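Ticket 700: Cloth will not stay on table, Room 19
Site: Ostport
Category: Furniture / Other
Opened by: Doina Gashi
Assigned to: Moataz Younis
Opened: 6/20/19
Priority: Low (changed from High by assignee)

Original report

The checkered cloth on the white table in Room 19 moves. It goes on straight and by the middle of the day it has gone over to the window end and is hanging down like a bib. Things placed on it go with it. I have straightened it more often than I have done the work I was hired for. I picked High because there was no option for Irritating.

Table is a Rila, the long white one. Cloth is the red-and-white check. Both came through Georgiou and I believe both were somebody's idea of an upgrade.

Doina

Moataz Younis replied

Thanks for the report. I have set this to Low on the grounds that there is also a ticket open for a ceiling.

A few questions before I come up:
Does the cloth always move toward the same end?
Does it happen overnight, or only when people are using the table?
Has the table been moved recently?
Is there anything between the cloth and the tabletop?

Doina Gashi replied

Yes, always the window end.

Not overnight. I left it squared up when I locked up and it was squared up in the morning, so we can rule out ghosts and the night cleaning.

The table was moved when the glass partition was washed. I was told it was put back exactly where it had been. It was not, you can see the old dents in the carpet.

There is nothing under the cloth. Should there be? It's a tablecloth.

Moataz Younis, note after first visit

Went up before lunch. Set a level on the tabletop. It is low at the window end. I'd call that the main suspect, except that the slope is small and a cloth with any grip at all should ignore it.

This cloth has no grip at all. It's the wipe-clean kind with a coated face, and whoever laid it had the coated face down. So we had a shiny side on a shiny table with the absorbent side up, getting every spill that the shiny side was bought to deal with. Flipped it. The check looks the same from both directions unless you get close, so I can see how it happened.

Also found that the leveling foot at the window end, partition side, was screwed all the way in. Backed it out until the bubble sat in the middle. Locknut was missing. I've taken one off the broken Rila in the store room, which has no further use for it.

Asked Doina to use the room normally and report.

Doina Gashi replied

Used the room normally. The cloth moved.

It's better, I'll give you that. It used to be a bib and now it's more of a collar. Also, with the shiny side up, things slide around on the cloth instead of the cloth sliding around on the table. I'm not sure whether you'd file that under progress.

Moataz Younis replied

I would, yes.

What are people doing at the table when it moves? I don't need names. I mean are they leaning on it, pulling things across it, dragging bags over it?

Doina Gashi replied

All of those. People lean over the table to reach the far side, because it's a deep table and everyone has decided the walk around it is too long. When they lean back, the cloth comes with them a little. Then the next person does it. They all come in by the same door, so they all lean from the same side.

I put up a sign asking people not to lean on the cloth. Somebody leaned on the cloth to read it.

Moataz Younis, note after second visit

Confirmed by leaning on it myself. Weight on the forearms, reach across, stand up again, and the cloth had shifted toward me and a bit toward the window. Pressed it flat with both hands and tried again with the same result.

Tried the following, in this order:

Tablecloth clips from the kitchen drawer. Too narrow for the edge of the Rila. They go on if you insist, and then they come off with some force. One is now behind the radiator.

Wider clips. These hold, but they stick out far enough on the underside to catch a knee. Removed at Doina's request, and at the request of my own knee.

Double-sided tape, Zellden, the removable one. Held very well. Not removable in the sense I had understood. It took me most of an afternoon and a plastic scraper to get the residue off, and I'd like it recorded that the white top is now cleaner in a stripe along the near edge than it is anywhere else. Do not use the Zellden tape on the Rila tables.

Rubbery drawer liner under the cloth. Worked. Shows through as a pattern of small bumps, so anything with a narrow base rocks. Doina says she would sooner have the bib.

Doina Gashi replied

For the record I said I would sooner have the bib than a tipped cup. I have a cream one that lives on that table and I'd like it to go on living there.

Can we ask Georgiou whether the cloth is even the right size? It seems short for the table. When it slides there is a lot of bare white showing at the other end, and everybody who comes in tells me about it.

Moataz Younis replied

Asked. The cloth Georgiou sent is a size down from the one on the order. They would be glad to exchange it if we can return it unused in its original wrapping, which as you know we can't, on either count.

So let's think about whether it has to cover the whole table. What is it for?

Doina Gashi replied

I have been in this building a while and that's the first time anyone has asked. I think it's so the room looks less like a dentist's.
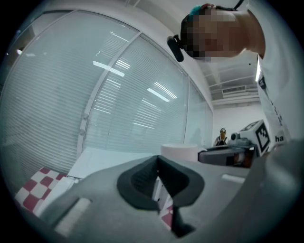 Moataz Younis, note after third visit

New plan is to stop covering the whole table. The cloth gets folded down to a smaller piece and kept to one end, and the rest of the Rila stays bare. I've been looking at how the table gets used when it's busy, and it's already halfway to that arrangement without my help. Someone in a white shirt is leaning right over, as predicted in this ticket, with the red-and-white check down on the near side and the pale cup or canister standing upright on the white table farther back. Put the check where the leaning isn't and the leaning can carry on. I have no hope of stopping it.

Folded the cloth in half and laid it at the door end, well away from the reach-across spot. Coated face up. Folded edge toward the partition, because the open edge curls. Two strips of the drawer liner underneath, near the ends only, where a bump won't upset anything.

Moved the table back onto its old carpet dents while I was at it. It now sits about six feet from the glass. Rechecked the level afterward and had to turn the same foot out again. The floor up there is its own ticket and I'm not opening it.

Doina Gashi replied

It stayed put all day. I leaned on the bare part deliberately, several times, in front of a visitor.

Looks a bit like a picnic that ran out of money, but I can live with it. Is the cloth going to keep the crease?

Moataz Younis replied

For a while. It was folded in a packet before we got it, so it's had practice. Don't iron it, the coating won't survive and neither will the iron. Leave it unfolded over a chair back overnight near the radiator, heat low, and it should relax.

If you find a clip near the radiator, that's mine.

Doina Gashi replied

Found the clip. It's on your desk.

Please leave this open until the end of June in case it starts walking again. Also, the stripe where you took the tape off is really noticeable now that the cloth doesn't cover it. Can the rest of the table be done to match?

Moataz Younis replied

Left open until the end of June as asked. I've logged the cleaning as a separate request and assigned it to the cleaning crew, with the stripe attached as a sample of the finish required.

Status: Monitoring
Workaround: Fold cloth in half, coated face up, door end only, liner strips at both ends. Check leveling foot (window end, partition side) if the table is moved.
Parts used: One locknut, one strip of drawer liner cut in two
Parts returned: One clip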